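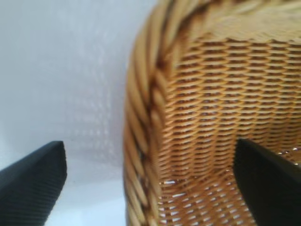 Braided wicker, close up. Football thread under this one, get a drink first

1/ OK so I finally saw Darholm play in person on Saturday and I need to talk about it. Fourth-tier soccer, tiny ground, rain coming in sideways for most of the first half, and I had the best time I've had at a game in years!

2/ Quick background if you only follow the big leagues. Darholm were two divisions lower when I first started paying attention to them. They've come up with mostly the same back line, which almost never happens at this level. Players get picked off or get a better day job in another town.

3/ Crowd was 2,000, announced over the speakers with real pride, and most of them were packed behind the goal at the railway end. I stood with them. My ears were still ringing on the bus home.

4/ Visitors were Misham, who I'd only seen on streams before. Big, direct, very good at long throws. Their left back hurls it like a corner kick. First one landed right on the penalty spot and the whole end went silent.

5/ And sure enough, 9 minutes in, Misham score from one of those throws. Flick at the near post, tap in at the back. Simple stuff and really hard to stop. I've seen teams fold after a start like that.

6/ Darholm didn't change a thing though! Goalkeeper rolled it out short straight from the next save, center back stepped into midfield with it, and off they went again. On that field. In that rain. I love this team.

7/ The equalizer is the one I've been boring everyone with. Their right winger gets it by the touchline with two on him, and stops. Just stops, foot on the ball. Both defenders stop too, and the fullback goes flying past on the outside. One little slide pass, low cross, goal. A guy next to me who I'd never met hugged me so hard my hood came off.

8/ Let me talk about the fullback position for a second, it's my favorite thing in the sport right now. Darholm's right back starts wide, drifts inside when the center back has it, then goes wide again the second the winger turns. He must run farther than anyone out there. You don't really get it on TV, the camera follows the ball and he's off the screen doing all the work.

9/ If you ever get to a game at this level, pick one player and watch only them for five minutes. It changes how you see everything. I did it with the Misham holding midfielder in the second half and he was pointing and yelling the entire time, moving people two steps left, two steps right. Great player. Not one highlight to his name.

10/ Halftime food report: the pie was fine, the tea was excellent, and they were out of onions by the time I got there. The line was long but it moved.

11/ Second half was scrappier. The middle of the field was cutting up badly and the short passing got risky. Darholm started going a bit longer, up to the big striker, and playing off what dropped. I liked seeing they had that in them. Last season they'd have kept passing into the puddles.

12/ Winner came from a corner, of all things. They had three players stand in a line at the edge of the box and then all peel off in different directions. Misham lost one of them completely. Header, in off the post. The noise!!

13/ Then a very long stretch of added time. Throw after throw after throw into that box. The goalkeeper punched one clear through a whole crowd of people and I think that was the save of the day, even if it won't go down as a save.

14/ Final score 2–1 and Darholm stay in the promotion spots. Next is Ochoa away, which I'm nervous about. Ochoa press high and they're quick up front, and playing out from the back against that lot takes some nerve.

15/ Somebody already asked me about Clemau. Yes, they're top, and yes, they're good, but they still have to come to Darholm in April and I would not want to take a long throw or anything else in front of that railway end.

16/ Tickets for the Clemau game aren't up yet. I've been checking more than is healthy. If anybody hears before I do, please reply here and I'll owe you a tea.

17/ Adding one more, I forgot the kids! The under-12s played a little game across the field at halftime and one of them tried the foot-on-the-ball thing the winger had done. Worked, too. Huge cheer from our end.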